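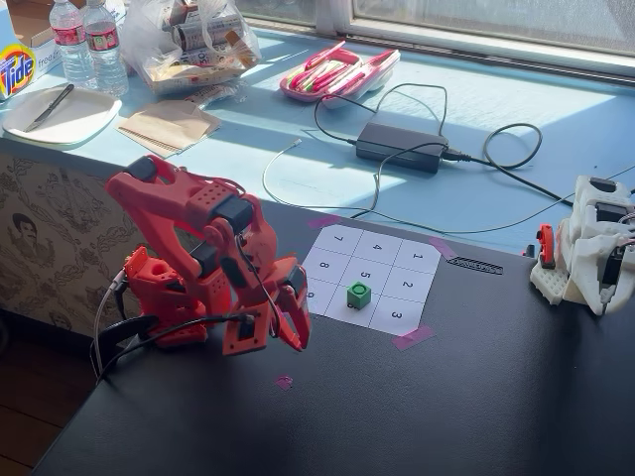

The numbered sheet on the black table by the windowsill, with the green cube over the 6.

"I started with a pen and a ruler, and the lines came out terrible!" laughs the designer behind Odska, a tabletop puzzle played on nine numbered squares. The new sheets are printed, but she still tapes them to the table herself, in a pinkish-purple tape she buys by the box.

We met in her workroom at Craddock, where the light-blue windowsill is as wide as a bench and the table gets the sun until lunch. She loves that table. "It's black, so white paper just jumps out at you – you see the grid from across the room."

The rules fit on a card. Players call a number, the cube goes there, and the next player has to reach a target total in 3 moves or fewer. Simple? She grins. "I've played 515 rounds since February and I still get stuck on the corners. I love that about it!"

The cube was a happy find. She tried buttons, then corks, before settling on green. "You want something you can spot right away, even when it's sitting on top of the number. After a while you know what's under it anyway."

Her sister group at Woluro has been testing a version with 4 cubes, which she calls "total chaos, and so much fun." A larger sheet is next. The first copies go out to 19 households, tape included, and she's already cutting the strips.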